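## 4. Before you run a clearing job in sim

Applies to both Gresach cells. Do all of it, in order, every time – a sim run counts as a run under site rules and gets logged as one.

1. Load the cell file. Check the gripper profile matches the one on the real arm. Wrong profile = results thrown out.
2. Set closing force limit to 50 percent. Don't touch it mid-run.
3. Set the seed. Write it down. First seed for new starters is 918.
4. Drop the objects, let them settle. No hand placing, no tidying up after.
5. Pause. Look at the wrist view before the first grasp.

**Note:** Overlaps and touching items get flagged at step 5, not later. Items lying on their side get flagged too. If the planner list and your list don't agree, stop and send both to Juwita Wibisono.
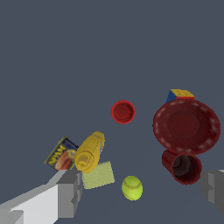
*Fig. 4-1. Wrist view at the pause. Mustard bottle overlaps the can; cube partly hidden behind the bowl.*

6. Pick order. Free-standing items first – small red cup, tennis ball. Then clusters, top item down. Bottle before sponge. Never pull from underneath.
7. Bowl and the sideways cup are touching, so treat as one hazard. Plan the approach so niether finger sweeps the other item.
8. Partly hidden item = no grasp. Clear what's in front, pause again, re-check. Then go.
9. Run. Hands off unless you are stopping it.

**CAUTION:** Never copy a sim grasp straight to the real arm. Friction values are guesses until Povilas Ots signs them off for that object set. Bottles especialy.

**CAUTION:** Three failed grasps on the same item – stop the job. Don't raise the force to get past it.

### 4.1 Release to hardware

- 1,000 clean runs minimum, mixed seeds. Same seed repeated doesn't count.
- Any contact outside the planned grasp = not clean. Even if the pick worked.
- Two sign-offs, one from outside the team. Heino Mets covers for Zevovico jobs.
- First 6 hardware runs at reduced speed, gate closed, one person on the stop button and doing nothing else.

**Note:** Old Nwosu profiles still show in the menu. Don't use. Removal due September.

Log format is in section 7. Fill it in before you close the session, it won't save after.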